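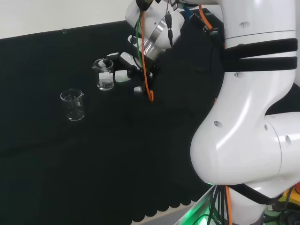 29 Jul 2019

Spent the whole morning on the equipment list for next year and I loved it! Lyle Nguyen-Tran wants the numbers before he goes to Ekham, so I finally split things into "must have" and "please, please". The second hand is still at the top. Triletti came back with a lead time of 15 weeks (Flidero said 10 in June, but that was without the wrist adapter, so I have to ask them again).

Glassware is the cheap part. I put down 40 beakers, all the 200 mL kind with the white markings, plus more black cloth.

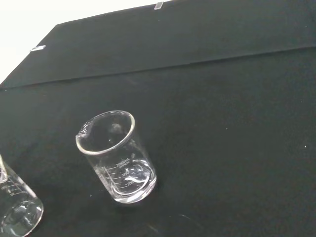 Do we need the spare finger set in the first order? I'd put it in, because a separate shipment costs us another 119 in freight.

Then cables. I keep forgetting cables! Orange, green, black, they all wear out at the wrist and every budget I write leaves them off. They get their own line now, and so does the service visit from Nseir.
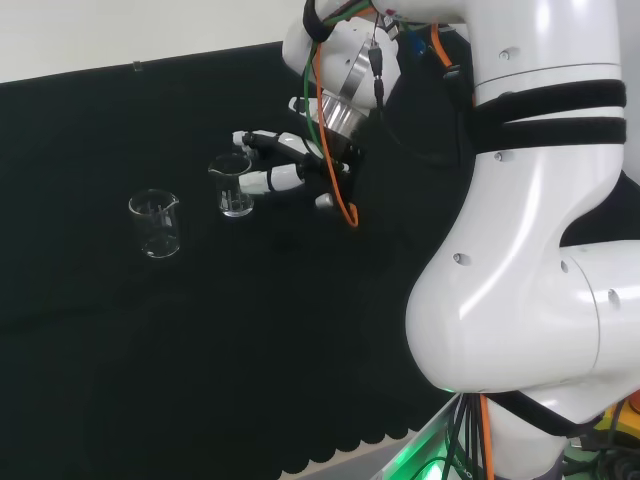

When should the money be committed? Before the end of the quarter, while the Triletti quote still stands.

Must call Flidero tomorrow about the adapter. So excited about that second hand.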